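그리퍼 비교 시험 자주 묻는 질문

Gellstead 양팔 시험대에서 진행하는 그리퍼 비교 시험에 관한 문의를 정리한 페이지입니다. 시험 절차 담당은 Marlene Weidemann이며, 9월에 개정된 절차를 기준으로 합니다.

어떤 그리퍼를 비교하나요?
평행 개폐식 2지 그리퍼 두 종입니다. 내부에서는 Tatlı와 Bakero로 부릅니다. Tatlı는 손가락 끝이 교체식이고, Bakero는 일체형입니다. 제어기와 카메라는 두 종 모두 같은 것을 씁니다.

지금까지 몇 회를 시행했나요?
유효 시행은 2,229회입니다. 통신 오류로 중단된 시행은 이 수치에 포함하지 않으며 로그는 별도 폴더에 보관합니다.

성공 판정 기준은 무엇인가요?
물체를 집어 지정 용기에 넣고 손가락을 완전히 벌린 상태로 복귀하면 성공입니다. 이송 중 떨어뜨린 뒤 다시 집은 경우는 '재시도 성공'으로 따로 기록합니다. 용기 테두리에 걸친 물체는 실패입니다.

제한 시간이 있나요?
물체 하나당 10초입니다. 초과하면 제어기가 팔을 대기 자세로 되돌리고 다음 물체로 넘어갑니다.

파지력은 어떻게 설정하나요?
구동 전류 상한으로 설정합니다. 두 그리퍼의 감속비가 다르므로 전류값을 그대로 비교하면 안 됩니다. 시험 전에 로드셀로 손가락 끝의 힘을 측정하고, 같은 힘이 나오는 전류값을 각각 입력합니다. 측정값은 시험 기록 첫 줄에 남깁니다.

한 종이 더 우수하다고 볼 수 있나요?
현재 자료로는 작업별로만 답할 수 있습니다. 마른 상자류에서는 차이가 신뢰수준 95%에서 유의하지 않았습니다. 얇은 천과 비닐에서는 Tatlı의 재시도 횟수가 적었습니다. 수중 물체는 시행 수가 부족하여 결과를 공개하지 않습니다.

좌우 팔의 결과를 합산해도 되나요?
합산하지 않습니다. 팔마다 영점 오차와 케이블 장력이 다릅니다. 손목 케이블을 다시 고정한 경우에는 영점 보정부터 다시 실시하고, 보정 전 자료와 구분합니다.

수중 파지 시험은 어떻게 구성하나요?
물을 채운 얕은 트레이에 작은 장난감 물고기를 넣고, 옆에 놓은 용기로 옮깁니다. 물체가 수면에서 움직이므로 접근 속도를 낮추고, 손가락이 물에 들어간 뒤 잠시 정지시킵니다. 손가락 외의 부위는 물에 닿지 않게 합니다.
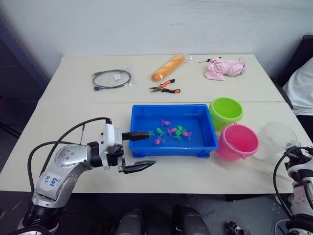 수중 파지 시험대. 파란색 트레이 왼쪽에 손가락을 벌린 왼팔 그리퍼, 오른쪽에 용기.

물 반사 때문에 인식이 흔들리면 어떻게 하나요?
자동 노출을 끄고 노출값을 고정합니다. 그래도 검출이 끊기면 조명 각도를 조정한 뒤 카메라 외부 파라미터를 확인합니다. 연속 7프레임 이상 검출되지 않은 시행은 인식 실패로 분류하며 그리퍼 성적에 넣지 않습니다.

시험이 끝난 뒤 점검 항목은 무엇인가요?
손가락의 물기를 닦고 체결 나사의 풀림을 확인합니다. 그리퍼 하우징 안쪽에 습기가 보이면 전원을 차단하고 분리하여 건조합니다. 점검 전에는 다음 시험을 시작할 수 없습니다.

원시 자료를 받을 수 있나요?
Vuststead 저장소에 접근 권한이 있으면 관절 각도, 전류, 영상 로그를 내려받을 수 있습니다. 권한 신청서에는 사용할 시험 항목과 그리퍼 종류를 기재해 주십시오.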